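Counter Notes: the small kitchen, tidied

I promised in July that I would finally write something on keeping a short counter in order, and then the tomatoes came in, and the grandchildren, and now it is fall and I have run out of excuses. So let me begin with the wooden box, the light oak one with the black bar handle, which I moved about more times than I care to admit before I was happy with it. A far corner suits it best — close enough to reach, and well out of the way of your elbows.

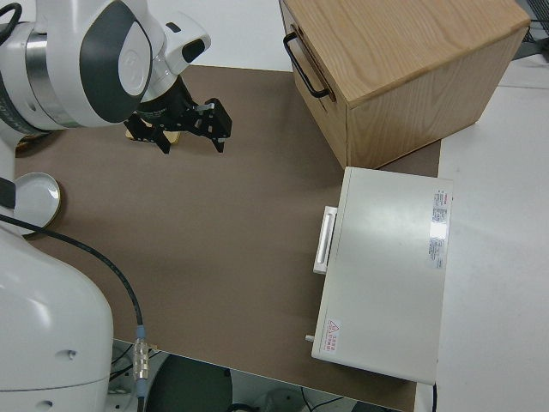 After that I like to settle the things that get used every day. Plates want a rack near the front, where you can lift one out without stretching, and mugs are happiest hanging up. I bought my first mug tree at Ruppert for 8 dollars and have been devoted to them ever since!
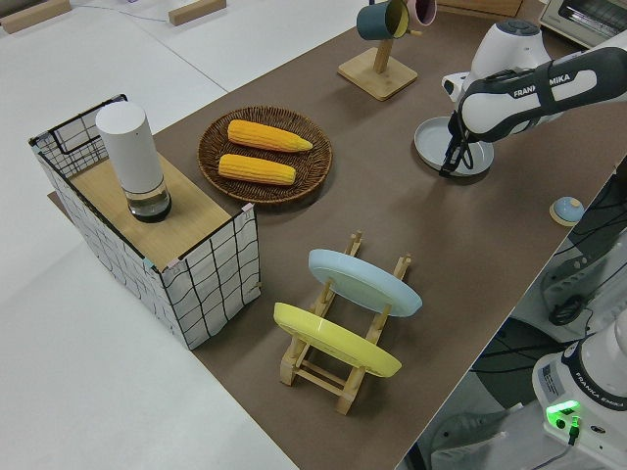

Blue and yellow plates in the rack, with corn waiting in the basket.

The basket earns its place too. Ours seems to hold whatever looked good at the market, and a round woven tray can be carried to the table just as it is. Do keep it a little distance from the toaster oven, though, and leave yourself a clear patch in the middle for setting down a plate.
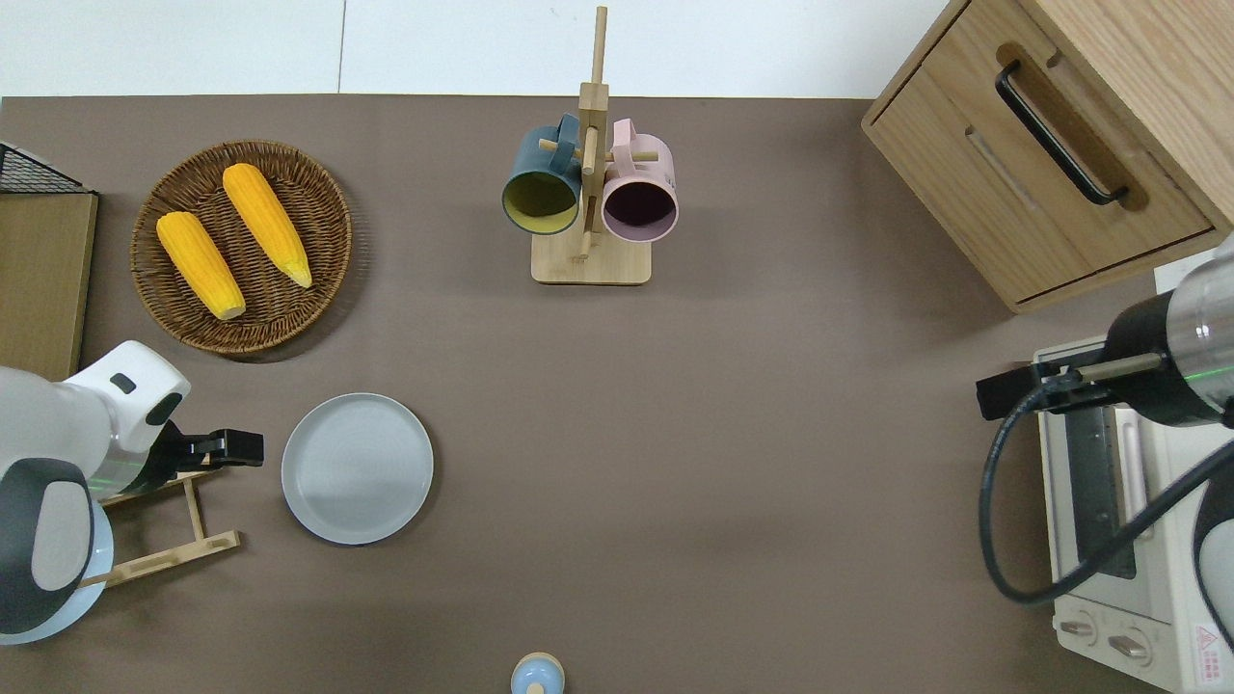
Thanasis Chatzigeorgiou wrote to ask whether mugs should hang or stand. I hang mine, as you will have gathered, but I'd love to hear from the rest of you before the next issue.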